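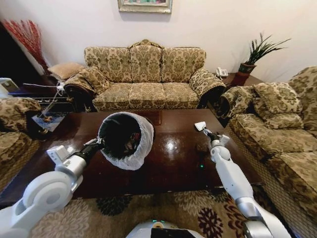 A small wastebasket with a white liner bag, held in a living room with a coffee table.

22 November 2021

GRIVILICO TO RELEASE RESTORED CUT OF CRIME DRAMA "THE FAROOQUI LEDGER"

Distributor asks audiences to judge the new version for themselves

Grivilico will bring the crime drama "The Farooqui Ledger" back to theaters in May, in a restored version that runs 109 minutes. The film will open on 20 screens, with a home release to follow from Noteo.

Restorations tend to arrive with big promises. Grivilico would like to keep its own small. The phrase "lost masterpiece" has been used for a great many films that were neither, and the company does not plan to use it on the poster.

The story follows a bookkeeper in a port town who finds that her late employer's accounts record payments to half the local police. She takes the ledger to the one detective whose name is missing from it. Whether that makes him honest or just careful is a question the film leaves open for a long time — some early viewers felt too long.

The earlier release ran 100 minutes and cut most of the harbor chase. The Verard lab has put the chase back, working from a print with heavy wear in the final reel. Scratches have been reduced but can still be seen in the night scenes. Claims that the new version follows the original shooting script could not be confirmed, as only 77 pages of that script are known to survive, so Grivilico is not calling it a director's cut.

The company also has doubts about the alternate ending that has been talked up by collectors for years. No footage of it was found. It is not on the disc.

The Noteo disc includes both versions of the film, the original trailer and a short feature on the sound repair. Pricing has not been set.

Screening copies are available to reviewers on request from the Grivilico press office.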